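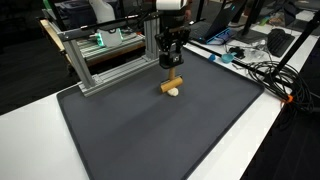 The small wooden roller on the dough at the second table, Wenamham.

Report of the February visit to the Zasel building, Wenamham
Prepared for members of the Letelgate Craft and Materials Society

The Society's winter visit was made to the Zasel building in Wenamham, where the Baláž workshop has its rooms on the ground floor. The party was received at 9:30 a.m. by Kristýna Oravec, head of the workshop, and was given the use of the meeting room for coats and bags. Members who had attended the earlier visit to the old premises will remember a narrow stair and very little light. The present rooms cover 3,064 square feet and are a clear improvement.

The morning was given to soft materials: how they are portioned, pressed, and rolled out, and which surfaces suit the work. Ms. Oravec opened with a short talk on the history of the workshop, followed by a discussion of doughs. The workshop keeps a salt dough made on the premises and also buys modeling compound in small tubs. The salt dough is cheaper and holds a sharper edge. The purchased compound is more even from one tub to the next, and for a portion of this size the difference in cost is slight.

Members then moved to the tables. Most interest was shown in the table fitted with the large dark gray mat, which has a raised rim on its edges and lies at an angle across the white top. Ctibor Halás, who looks after the tables, explained that the workshop tried bare tabletops, oilcloth, and baking parchment before settling on mats of this type. Parchment creased under the roller. Oilcloth marked easily and had to be replaced each season. The rim was praised by several members with experience of classroom work, where crumbs of dried dough on the floor are a constant trouble.
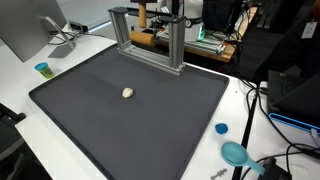
On the matter of portions, Mr. Halás recommended starting with less material than one expects to need. A small lump, rounded between the palms, spreads more evenly than a large one, and the edges are less likely to split. He advised against flouring the mat, as flour dries the surface of the dough and leaves fine cracks when it is rolled. A light wipe with a damp cloth between portions is the practice at Baláž. Any crease in the lump should be turned to the underside before rolling begins - a point that the baking members of our party confirmed from their own kitchens.

The rollers drew some discussion. Members accustomed to a long pin with a handle at each end were surprised by the short roller, with its cylinder set crosswise at the end of a single upright handle. Dušan Polák observed that the shape is familiar from pastry work, where it is used to reach into the corners of a tray. Pressure comes down through the handle, and the dough should be approached from the middle and worked outward. The workshop's target for a finished round is 4 millimeters. Thinner pieces lift poorly from the mat, and thicker ones dry unevenly.
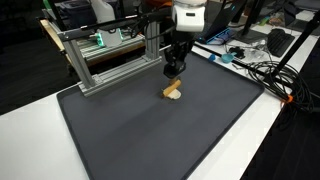 A flat, cream-colored round on the mat, with the wooden cylinder above it.

Žofie Hájek asked how a finished piece should be moved. Mr. Halás replied that it should be left in place for 30 minutes, then loosened with a thin scraper and slid onto a board. Lifting by hand stretches the edge and spoils the round. He added that wooden tools should not be soaked. At Baláž they are brushed, wiped, and stood upright to dry overnight, and they are oiled twice a year.

A question on storage led to a longer exchange. Modeling compound keeps well if the tub is closed promptly, and the workshop asks that the tub stay on the table beside the mat so that the lid is always within reach. Measuring scoops are kept on the table as well. Vlastimil Vávra, who recorded the visit for the Society, inquired whether the scoops are leveled or heaped. They are leveled, and the recipe sheet says so in two places.

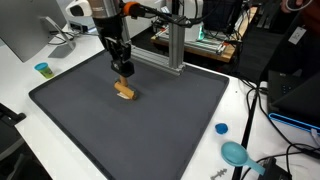
After a short break the party returned to the meeting room, where Ms. Oravec spoke about attendance. The workshop received 3,000 visitors in its last full year, most of them in school groups, and it hopes to add an evening session for adults. Members who wish to be told of the dates may leave their names with Mr. Vávra.

Two matters were noted for future visits. The entrance from the parking lot is poorly marked, and part of our group waited at the wrong door until 9:50 a.m. The coat rail in the meeting room is also too short for a party of our size, and members are asked to bring only what they need.

The Society thanks Ms. Oravec and Mr. Halás for their time. The salt dough recipe and the notes on care of wooden tools have been added to the Society's library in Letelgate and may be consulted during regular opening hours. Corrections to this report should be sent to Mr. Vávra before the next general meeting.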